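3.2 Measuring by the cup

I should say early on that I came to this part of the study with a bias. I grew up in a house where rice was measured with a chipped teacup, and the day the teacup finally broke my mother cooked bad rice for a month. So when Samah Bouzid and I started asking households how they decide how much dry rice to cook, I was already half convinced that the vessel mattered more than the amount. I have tried to keep that in check in what follows, and Samah has crossed out the places where I didn't manage it.

We visited 86 households for the larger project on everyday kitchen measures. Section 3.1 dealt with flour and sugar, where most people own a set of printed or stamped cups and use them at least some of the time. Rice turned out differently (and made for much better conversations!). People who would never bake without a marked cup will happily measure rice with a coffee mug, a jar lid, a cupped hand or an old yogurt pot, and they'll defend that choice with real heat if you so much as raise an eyebrow.

What we mean by a "house measure" is simple enough. It is any container with no marks on it that a household uses again and again to portion out a dry food. It doesn't have to be kept only for that job. One woman's rice tumbler also held toothpicks when guests came, and she tipped them out onto the counter without a pause before showing us how she scooped. The point is that the same container comes out each time and that someone in the house can say what one full measure of it gives you, usually in people fed: "one of these is two of us," or "one of these and a bit if my son is home."

That last phrase, the "and a bit," gave us the most trouble in coding. In our first round, back in April, I treated it as noise and wrote down whole measures only. Samah objected, and she was right to. When we went back to the recordings, the bit was often the most carefully explained part of the whole thing. Some people meant a second scoop that only covers the bottom of the cup. Others meant heaping the first one instead of leveling it. A few meant a pinch thrown in at the end for luck, or for a grandmother. We ended up coding the bit as its own item, with a note on how it was made, and I would do it that way from the start if I were doing it again.

Leveling was the other thing we watched for. There are people who run a finger across the rim, people who give the cup a shake and let the top settle, and people who scoop and pour in one move so fast that there is no top to speak of. I had expected the finger people to be the more careful cooks, and I can't say that they were. Meriem Nasr, the fastest scooper we met, has used the same tumbler since 2015 and told us she could feel in her wrist when it was short. We asked her to fill it 6 times in a row onto our kitchen scale, and the readings sat closer together than mine did with a marked cup and all the time in the world. That is one person on one afternoon – I'm not hanging a theory on it – but it did make me quieter in later visits.

The bowl the rice is scooped from matters more than I had guessed. Very few households measure straight from the sack. Rice gets moved first into something smaller and wider, and people talk about that move as a separate step with its own reasons. A wide bowl lets you look the grains over and pick out anything that shouldn't be there. It also lets the measure go in at a slant, which you can't do with a tall narrow jar, and a slanted scoop gives you a fuller cup. Fernanda Salgado keeps her rice in a tall tin she calls the Kasia, after the cookies that came in it, and she told us flatly that her cup holds less out of the tin than out of a bowl. We tried it in her kitchen and she was correct, though the gap was small enough that I would have missed it by eye.

As for what the measures are made of, we saw glass, enamel, plastic, tin and wood. People with wooden ones tended to bring up the material without being asked. They mentioned the sound (softer), the smell (some liked it, some really didn't) and the rule about never leaving it in the sink. Two of them said a wooden cup gets handed down more often, but our numbers can't back that up either way, so I leave it as something people say. Nobody with a plastic cup told us anything about plastic.

For the home-style comparison in Section 4 we needed one pairing of measure and bowl to stand in for all of this, and we spent far too long arguing over it. I wanted a mug. Samah pointed out that a handle changes the grip, and a changed grip changes the scoop, so a cup without a handle would be closer to what most of our rice people used. We also wanted a bowl full enough that the cup could be sunk in at the start without scraping metal. The rice went in dry and uncooked, and we topped the bowl up between turns so that each person met it at a similar height. Figure 4 has the wooden cup and the steel bowl of white rice side by side.

I'll add one thing about asking people to use a cup that isn't theirs. They don't like it. Almost everyone turned it in their hand first, looked into it, and asked how many people it was for, which we couldn't answer. Several then worked it out for themselves by pouring one measure into a palm or a saucer and looking at the heap. We hadn't planned for that step, and we let it stand, as it seemed to me a fair picture of how a new measure gets taken into a kitchen. The times reported in Section 4 start after it.

Figure 4. Unmarked wooden cup and bowl of uncooked white rice.
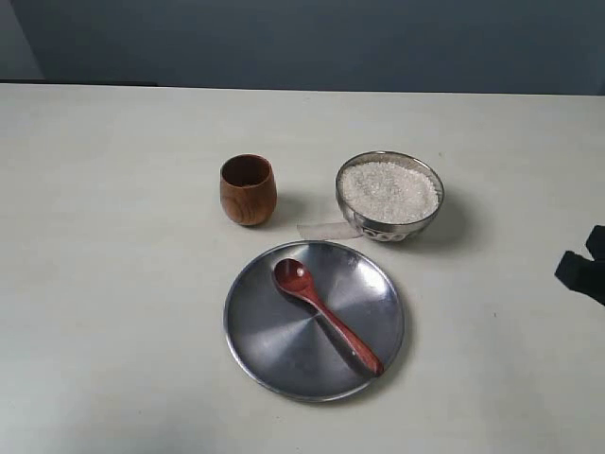 Ingeborg Kälin, on reading a draft of this section, wrote back that we had left out the people who measure by the pot, pouring rice in until it reaches a certain dent or rivet and never touching a cup at all. Her own family did it that way, she added, and the only argument she can remember over rice was the year somebody bought a new pot.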